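I put the Manthorpe torque wrench on my 28th birthday list and finally got to use it in September, when the wheels on my old sedan came off for a brake job. Love it! The click is loud enough to hear over the radio, and setting it to 100 ft-lbs took me two seconds (my last one, a Driltex, had numbers I could barely read). The handle is a bit slick with greasy hands, so I wear gloves. I drove 600 miles, rechecked every lug nut, and none had budged. My only real gripe is the case, with a latch that pops open if you look at it wrong.

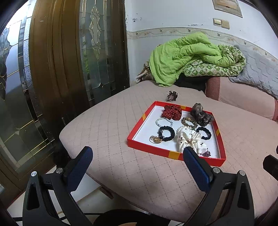
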